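Ticket 315 - First aid restock, Brerkdale store
Opened by: Jummai Akinola
Assigned to: Malachy Cullinane
Status: Open

Problem
Kits packed at the bench are going out short. Elsa Holmgren checked the May delivery of 60 kits and 2 had no syringes. The stock list says there should have been plenty, 70 in the store cupboard that morning.

Checked so far
Labels on the shelves match the list. The blue bins on the bench carry no labels. Masks are in the middle one and packaged syringes in the one at the front, two of them in clear wrappers.

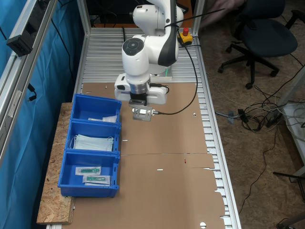 Update from Malachy, 10.40
Topped up the syringes from the cupboard and asked Yakubu Adebisi to put a minimum level on each bin. He wants card labels in the slots on the front lips - fine by me.

Update from Jummai, 14.15
Second thing, same ticket. Olanrewaju says the syringe packets may be slipping out of the outer boxes in transit.

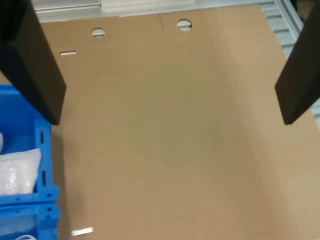 Plimitz supply our outer boxes and changed the pattern in spring without telling us. The old ones were closed all the way round. With the two round hand holes near the top and the narrow slots lower down, a flat packet could work its way out if it is packed against the side. Please line the boxes until the old pattern is back in stock. Elsa to ring Plimitz and ask for a date.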